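O pão da véspera ainda dá mesa

Em Deltodwood, uma padaria de bairro ensina a aproveitar o que sobra, a começar pela escolha da taça

Paula Barbu abriu a padaria Fanditz em julho, numa rua de Deltodwood onde já havia duas. Ao fim do primeiro mês fez as contas ao que ficava na prateleira à hora de fechar: 63 pães, entre bolinhas, pães de leite e carcaças. Uma parte seguia para os vizinhos, outra para as galinhas de um cunhado. O resto ia para o lixo, e foi esse resto que a levou a organizar as oficinas de pão duro que hoje enchem a sala das traseiras.

As sessões custam pouco e duram uma manhã. Cada pessoa traz de casa o pão que tiver, de preferência de tipos diferentes, e uma taça grande. Paula insiste na taça. "As pessoas aparecem com tigelas de sopa e depois metade das migalhas fica na mesa", diz. Recomenda uma peça larga, de bordo aberto e vidrado liso por dentro, que se limpa com a mão e não guarda farinha nos cantos. A cor é indiferente. O peso ajuda - uma taça leve anda a passear enquanto se esfarela.

Por baixo, muitos usam uma base de corte das que se vendem para costura e trabalhos manuais. A quadrícula serve para cortar cubos de tamanho parecido, e a base levanta-se no fim com as migalhas todas em cima. Sânziana Buzatu, que costura há anos e veio às oficinas pela mão da irmã, comprou uma só para isto. A da costura não entra na cozinha, por causa da cola e do giz, e a do pão nunca leva faca afiada, apenas a de serrilha e com pouca força.

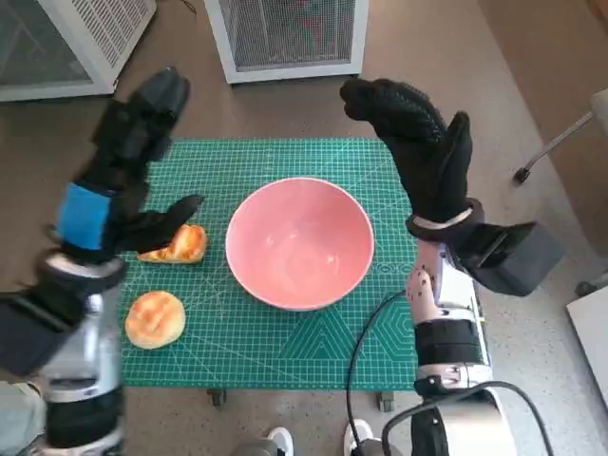 Rasgar ou cortar

A primeira decisão é esta, e depende do que se quer fazer. Para açorda e pudim, rasga-se. Os pedaços irregulares bebem o caldo ou o leite de forma desigual, e é isso que dá textura. Para torradinhas de sopa, corta-se em cubos e vai ao forno baixo, numa só camada. Para pão ralado, deixa-se secar o pão inteiro dois dias num saco de pano e só então se passa no ralador.

Os pães de côdea brilhante, pincelados com ovo ou calda, pedem atenção. Queimam depressa no forno e ficam melhor em doces. Nelu Bogdan, o padeiro da casa, guarda-os à parte e usa-os num pudim com casca de laranja que se vende à fatia. Já os de côdea estalada e miolo firme vão para a açorda.
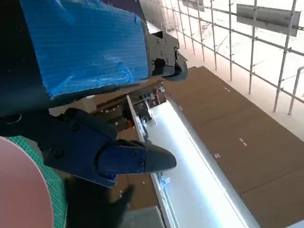 A ordem do trabalho também conta. Paula separa primeiro os pães por tipo, rasga os mais moles e deixa os duros para o fim, já borrifados com água. A taça fica vazia até tudo estar separado, o que evita misturar pão doce com pão salgado. Quem trabalha com quantidades maiores usa duas taças, e há quem as marque com fita no fundo.

O pão ralado guarda-se num frasco bem fechado e aguenta seis semanas, desde que tenha secado por completo. Os cubos torrados duram menos. Pão com bolor não se aproveita, nem cortando a parte feia - neste ponto Paula não faz concessões, e já mandou gente para casa com o saco por abrir.

A próxima oficina é a 2025-12-11, às dez da manhã, e trata de recheios e pudins para a época. As inscrições fazem-se ao balcão da Fanditz.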